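February, 6:40 am

Up before the alarm again. Heating clanking. Made the tea too strong and drank it standing up by the back door looking at the rain.

Quick list in my head for today. Call the Nendar people re the hall. Bread. Pay the gas. Find the second half of the Brenonitz songs, which I KNOW I photocopied, and which are not in the blue folder or the green folder or the box under the piano. If I have to ask Nataša for them a third time I'll die of shame. She drove 90 miles to get the originals copied in the first place.

So the hall. They want 900 for the one evening now and that's without the piano being tuned. Last year it was less and they threw in the chairs. I said I'd think about it, then lay there thinking about it until 2. The church at Kincaid would be cheaper but the echo in there eats every consonant and half our lot mumble already. Altos especially. Love them but they mumble.

12:15

Lunch at my desk. Cheese roll, bad apple. Called Nendar twice, engaged, then a recording, then a very young man who put me through to the same recording. Gave up. Will try at 4 when the other woman is on, the one with the cough, she gets things done.

Nataša texted to say the tune on page 122 of the old book is NOT the same as ours even though it has the same name. Ours goes up at the end of the second line and the book one stays put. She wants us to learn both. I want us to learn one, properly, by spring. Told her I'd sleep on it. She sent back a single question mark.

Still no sign of the photocopies. Looked in the car. Found a glove and a parking ticket from Nirker, unpaid, oh god.
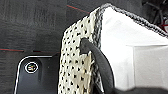 10:50 pm

Rehearsal tonight, better than last week, not good. Sopranos sharp by the last verse, basses dragging like they were towing something. We did the harvest song three times through and the third time there was a bit in the middle, maybe eight bars, where it all locked and my arms went cold. Then somebody came in early and it fell apart and everyone laughed. Wish I could bottle those eight bars. I've decided I want new folders for the concert too, the old ones are every color going and look awful under lights. Dark gray, like that felty stuff with the thin red lines on it. Smart but not funeral. Red ribbon for the bookmark maybe. Will price it up, though what with, after the hall.

Talked to the cough woman in the end. She says 900 is the price but the piano tuning can go in with it if we book before the end of the month. Took it. Didn't ask anybody, just said yes, hands a bit shaky after. There's 2000 in the account and that has to do programs, music, the accompanist and something to eat. It'll do. It has to.

Nataša stayed behind and sang me the book version in the parking lot, in the drizzle, with her hood up. Annoyingly it's lovely. The bit where it stays put instead of going up, you keep waiting for it and it doesnt come, and then the last line does it for you. So now I want both as well. Didn't tell her. Will tell her tomorrow.

Her grandmother sang it that way she says, never the other, and used to get quite sharp with people who went up. I'd like to put something about that in the program, if she'll let me. Ask.

Feet freezing. Throat a bit scratchy, hope it's only from shouting at the tenors. Honey in hot water, then bed.

Oh, the photocopies. Inside the piano stool. I'd been sitting on them.

Tomorrow: pay parking ticket, ring accompanist, bread (forgot).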